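3.2 Marking and Covering of the Work Surfaces

The survey covered 46 tables at the Grutach and Westel sites. Each table stood against a painted wall and was assigned a position on the floor plan before any cloth was laid. Staff at both sites were asked to leave existing marks on the walls as they were, including handwritten numbers and arrows, so that later visits could be matched to earlier ones.

Covers were chosen for their muted color and matte surface. The cloth was spread by hand and pushed back to the wall without being pinned. Small folds were accepted, and a cover was laid again only if a fold was high enough to tip a standing card. 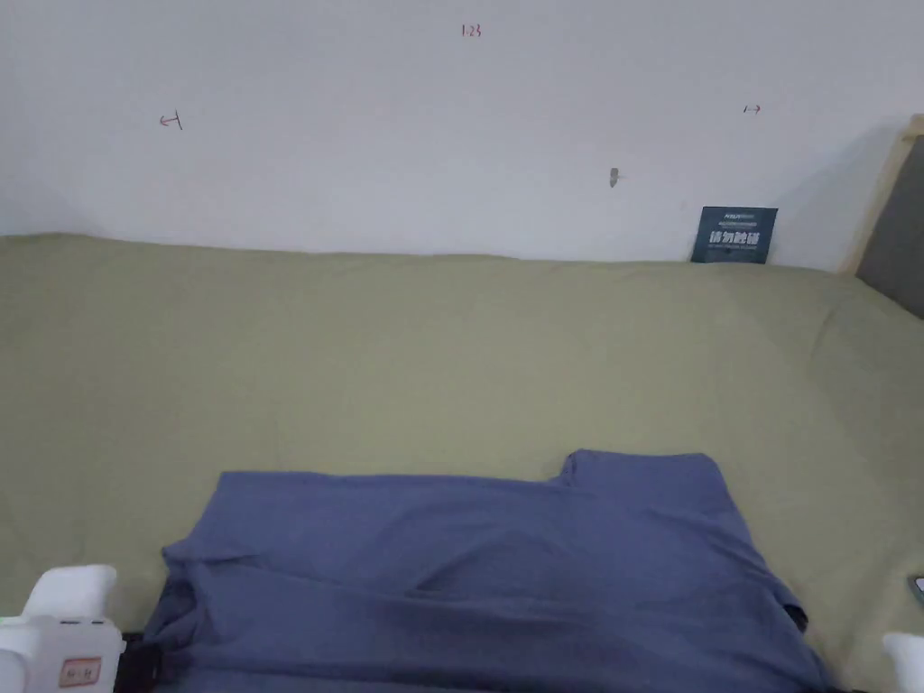 Notices were printed on stiff card and placed at the foot of the wall. In the first month of the study, notices lying flat on the table were often overlooked by visitors, and upright placement was adopted at both sites in February. The position of the notice along the wall was left to the person preparing the table. A total of 263 table checks were recorded under this arrangement, and in 77 of these the notice had shifted or fallen since the previous check.

Soft covers contributed to this result. A card resting on loose fabric can settle into it and lean at a slight angle, as in Figure 2, where the lower edge of the card is partly sunk into the cloth. Leaning cards were counted as standing if the main line of text could still be read from the front of the table.

Figure 2. Green cover laid against a white wall, with an upright notice reading "请勿触碰" ("please do not touch"). Small hand-drawn marks are visible on the wall.

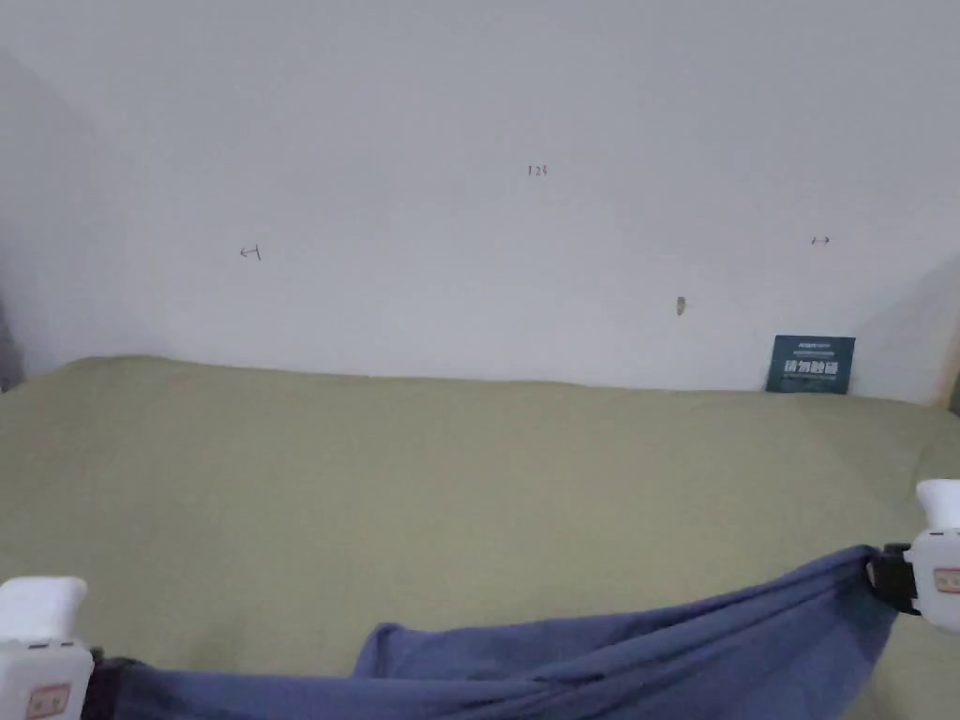
3.3 Condition of the Walls

Wall condition was recorded on the Magesa form, which provides seven entries for paint damage, stains and writing. Chips and small holes were noted by their distance from the nearest arrow. Repairs were put off until the final round of checks had been completed.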